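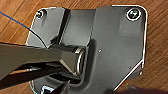 Ivex Publishes Good Practice Guide for Mounting and Checking Robot Grippers

3 min read

ELHOLM, 26 Jun 2020 - Ivex today released a good practice guide for companies that use small robot arms on benches and in light assembly cells. The guide covers how grippers are mounted, how cables are routed near moving parts, and what records a site should keep when a gripper is changed or adjusted.

The document is titled Gripper Mounting and Inspection, Guide 615. It is free to download and may be copied for use inside a company. It replaces a shorter set of notes that Ivex had been giving to customers on request.

Guide 615 is not a legal standard and does not take the place of one. Sites must still carry out their own risk assessment and follow the safety rules that apply where they operate. The guide is meant to be used along with those rules, at the level of daily work on the floor.

The main points are as follows:

- Fasteners on a mounting plate should be checked before the first run of each shift and again after any collision, however light. A missing or damaged screw takes the arm out of service until it is replaced.

- Wires and cables that pass near gripper fingers should be tested through the full range of motion at low speed. A cable that can reach a closing point must be rerouted or clamped.

- Hinged parts should be handled with a written grip point and a written force limit. The person who sets up the job records both.

- The work surface should be cleared of loose tools before the arm is powered.

- Cameras fitted at the wrist may be used to support an inspection. They do not replace a check by a trained person with the power off and locked out.

- Any change of gripper fingers, including a like-for-like swap, is entered in the log with the part number and the initials of the person who did the work.

Ivex prepared the guide after reviewing 3755 service records from its own customers. Of these, 533 involved a gripper that had been refitted without a written check. The most common entries in that group were loose fasteners and worn cable jackets.

A draft was tried at two sites, the Kong assembly shop in Elholm and the Hekeck repair center. Both used the checklist for 30 days and sent back comments. As a result, the daily check was cut to a single page, and the section on cables was moved ahead of the section on force limits. Hekeck also asked for a larger box for notes on the log sheet, and this was added.

Companies that already have an inspection routine do not need to start over. Annex B sets out how to match existing forms to the guide. Annex C contains blank forms for the daily check, the gripper change log and the cable test.

Ivex will accept comments on the guide from users and integrators through its website. Corrections will be posted on the same page as the download, with the section number and the new wording.

About Ivex

Ivex supplies mounting hardware, spare parts and service for small industrial robots. The company is based in Elholm.

Shares: 14
Comments: 0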